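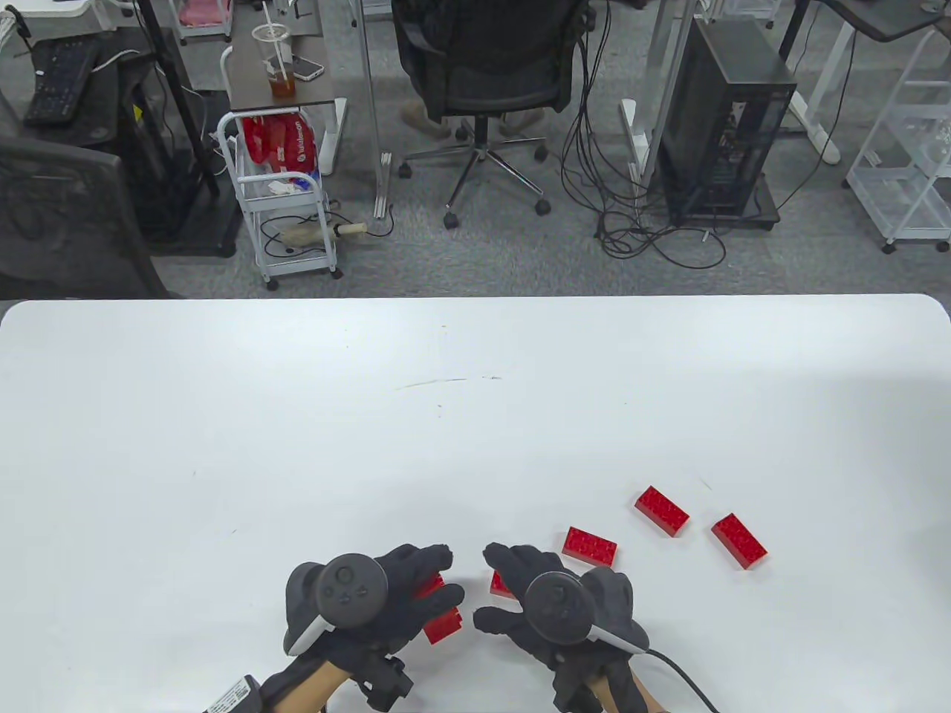 *Gloves on, controllers strapped down, six red bricks on the table.*

So I finally fixed the hand jitter! It only took me most of a month and one very grumpy evening with the logs.

If you read my August post, you know the setup. The controllers on the backs of my hands give me wrist pose, the gloves give me fingers, and my little tool (still called Petano, sorry Rania) glues the two streams together and turns them into targets for the arm controller. The wrist data comes in at 90 Hz and the fingers at 30, and I'd been matching them up by arrival time. Bad idea. Whenever the glove stream hiccuped, old finger poses got paired with new wrist poses, and the fingers would twitch right as I was closing on a brick.

Soledad Gallegos kept telling me to stamp everything at the source and interpolate the fingers up to the wrist rate. I kept telling her my filter was fine. My filter was not fine – it was smoothing the garbage and adding lag on top!

I replayed all 1,177 saved grasps through the new sync code last night and only 3 of them still twitch. Those all have a big gap in the glove data, so for now the code just flags them and moves on.

Next up is the planner, which still hates it when two bricks are close together. I have a branch for that with one commit in it, and the commit message is "ugh".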